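Home Diary Workshop Links
Diary > Workshop > Grippers
Last updated: May

Saturday. Up at Nedamham before nine, because I couldn't wait to get the hand gripper back together! It's on 3000 cycles now and the old pads had gone shiny, so both came off. Two screws each, and one fought me for 40 minutes (thread full of black dust, lovely). Santosh Thakur lent me his good driver and out it came.

New pads on, screws nipped up a bit at a time, then opened it wide over the table to check that the tips sit level. I do love this bit. Next job is the zero setting, then the Treloar one, which squeaks.
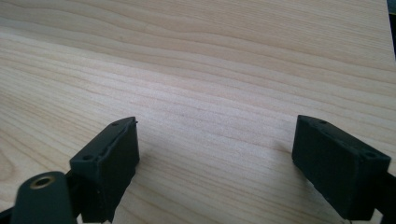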